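Section 4. Booking a Group Transfer and Day Trip

The Jistevar booking desk lets hotel reception staff and tour leaders reserve coach seats, excursion tickets and pick-up times from one screen. This section covers group bookings only. For single travelers and families of up to six people, use the Quick Booking steps in Section 3.

4.1 Before you start

You will need:

The lead guest's full name and a cell phone number that works abroad
The number of adults and children, with the age of each child on the day of travel
The hotel name and, if the hotel has more than one entrance, the entrance where the coach should stop
Your desk code, printed on the inside cover of your agency folder

Note: Your desk code is not the same as your login. If you enter the login by mistake, the booking is saved as a draft and no seats are held.

4.2 Creating the group

1. Sign in and select Groups from the left menu.

2. Select New Group. Type a group name that the driver can read out at the stop. Use plain words such as "Harbor Hotel Walkers." Do not use room numbers.

3. Enter the lead guest's details. The phone number must start with the country code.

4. Under Party Size, enter adults and children separately. Infants under two travel on a lap for boat trips but need their own seat on every coach.

5. Select Save and Continue. The group receives a reference number. Write it down or print the page.

Note: A group can be edited until 6:00 pm on the day before travel. After that the passenger list goes to the driver and the fields turn gray.

4.3 Choosing the trip

1. Open the Trips tab and pick a month. Trips for the coming season are loaded in March. If you see an empty list before then, the season has not been opened for sale yet.

2. Pick a departure area. Castthorpe and Sikgate are separate areas with separate coaches, even though some trips meet up later in the day.

3. Select the trip. The right side of the screen shows the seats left, the return time and anything the guests must bring.

4. Check the walking grade. Grade 1 is flat and paved. Grade 2 has steps or gravel. Grade 3 is not suitable for strollers or wheelchairs.

5. Select Hold Seats. The seats are held for 30 minutes while you finish the booking.

Caution: Holding seats is not a booking. If you close the browser before payment or voucher entry, the seats go back on sale when the hold runs out.

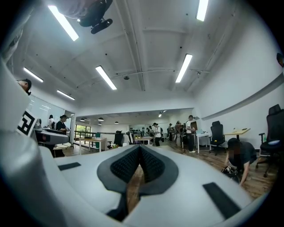

4.4 Setting the pick-up point

1. Select Pick-up. The list shows every approved stop in the departure area, in the order the coach reaches them.

2. Choose the stop closest to the hotel. Most hotels in Sikgate share a stop with one or two neighbors. The old town is closed to coaches, so guests staying there walk to the Filali Square stop.

3. Check the time shown beside the stop. This is the time the coach leaves. Ask guests to be there ten minutes earlier.

4. If the group is staying at two hotels, select Split Pick-up and enter the number of people at each stop. The two numbers must add up to the party size or the screen will not let you continue.

5. For guests with wheelchairs or large folding equipment, tick Assisted Boarding. Enter the width of the chair in inches when folded.

Note: Pick-up times on the Castthorpe route can change by a few minutes when a new stop is added. The lead guest gets a text message if this happens. You do not need to reissue the voucher.

Caution: Do not promise a pick-up at a hotel door that is not on the list. Drivers are not allowed to stop outside approved points.

4.5 Private coaches

A group that fills a whole coach can ask for a private departure with its own start time.

1. On the Trips tab, select Private Departure.

2. Enter the start time you want and one alternative.

3. Select the return time. The coach stays with the group all day, and the driver must have a 45-minute rest between noon and 3:00 pm.

4. Select Send Request. You will see a price within one working day.

The security deposit is shown in local currency and is the same for every private coach: 2000, refunded after the trip less any cleaning charge. Deposits are taken by card only.

4.6 Payment and vouchers

1. Select Payment. Choose Agency Account, Card or Prepaid Voucher.

2. For prepaid vouchers, type the code without spaces. Vouchers from last season begin with 79 and can still be used for coach seats, but not for park or museum entry.

3. Check the total. Child prices are applied from the ages you entered, so a wrong age gives a wrong price.

4. Select Confirm. The page shows a green bar and the voucher opens in a new window.

5. Print one voucher for the lead guest. Drivers also accept the voucher on a phone screen.

4.7 Changes and cancellations

To reduce the party size, open the group, select Edit and change the numbers. The refund is worked out automatically. To add people, check seats left first, then edit. Extra people are charged at the current price, even if the first seats were bought at an early rate.

To cancel the whole group, select Cancel Group and choose a reason. Boat trips cancelled by the harbor office because of wind are refunded in full, and you do not have to do anything.

4.8 Messages you may see

Code 241: The stop you picked is not served by this trip. Go back to Pick-up and choose another.

Code 617: The hold has run out. Return to the Trips tab and select Hold Seats again. The guest details are kept.

"Ages missing": One or more children have no age entered. Open Party Size and fill in the blanks.

"Desk not recognized": Re-enter the desk code from the agency folder. After three wrong tries the desk is locked for one hour.

For reports and end-of-month statements, go to Section 5.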